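HA214 Art and the Household
Handout 5: Grendetti and the painted table
Tutor: Shahram Shojaei

Reading before the seminar: the extract from the Nassar inventory (in the course pack) and chapter 4 of the set book. Bring the colour sheet from last time.

1. The painter

Very little is known of Grendetti's early life. He is first recorded in 1727, when he was paid for gilding a picture frame for the Nassar family, who dealt in cloth and later in sugar. He must have been an adult by then, as the payment was made to him in his own name and not to a master. No training is recorded. Older writers give him a teacher in the north, but the claim goes back to a single sale catalogue and should be left out of essays unless you are discussing the catalogue itself.

He worked for the Nassars for most of his life. They owned a town house and a country house called Ninorine, and the table pictures were made for the second of these. He also painted shop signs, coach panels and at least one altarpiece, now lost.

2. The Ninorine pictures

The series was made for the small dining room at Ninorine. Each canvas shows one end of a table, seen from slightly above, with the cloth pushed back. There are no people. The food is plain: bread, eggs, a cut cheese, once a dish of broad beans.

Points to look for in the slides:

The viewpoint. The table top is tipped up towards us more than it should be if the perspective were strict. Compare this with the Dutch pictures we looked at before the break, where the eye is lower and objects overlap more.

The light. It comes from the left in every canvas. The windows of the small dining room were also on the left as one entered, so the painted light and the real light would have agreed for someone standing at the door.

The edges. Knife handles and plates are allowed to hang over the front of the table. This is an old device and Grendetti did not invent it. He does use it more quietly than most, and the shadow beneath the overhang is often no more than one thin brown stroke.

The colour. The ground is a warm grey. He leaves it bare in places, particularly in the shadows of the cloth.

3. The inventory

When the house was let, a clerk made a list of its contents. It runs to 383 entries and goes room by room. The pictures in the small dining room are entered together as "tables, by the gilder", without titles. The titles used today (The Broken Loaf, Eggs and Pewter and so on) were supplied by a dealer much later and have no authority.

The list also gives the crockery and linen. This matters because several pieces in the pictures can be matched with entries: the pewter dish with a mended rim, the blue jug without a lid. It has been argued from this that Grendetti painted what was in the cupboard. Be careful here. A jug without a lid is not a rare thing, and the clerk's wording is brief.

Questions of value are also worth raising. The linen is valued above the paintings. What does that tell us about the standing of the pictures, and what does it tell us about the price of linen?

4. Setting out a table: practical exercise

In the second half of the seminar we will make a short drawing study. Work in pairs. Arrange a few household things on a table or tray and draw them twice, first from a seated position and then standing. Note which shapes change most. Round vessels will give you the clearest result, as the ellipse of the rim opens when you stand.

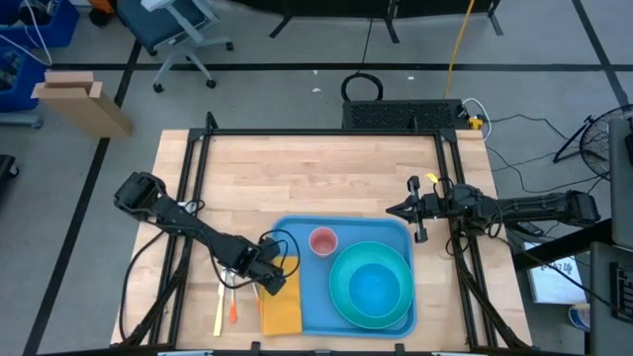 Fig. 3. Tray with cup, bowl and plate, a folded napkin along its left side and utensils on the table.

Ten minutes for each drawing is plenty. Shading is not needed. Write your eye height on the back of both sheets and keep them for your folder.

5. Later reputation

Grendetti was forgotten until the Ninorine sale. Two of the canvases were then cleaned by the Kemix studio, which removed a brown varnish and a false signature. The cleaning was criticised at the time as too thorough. The studio's notes survive and are clear about what was taken off, but say little about retouching.

For next time: one page on either the viewpoint or the inventory. Hand in by 2018-03-08. Footnotes in the department style, please, and give the inventory entry number whenever you quote from it.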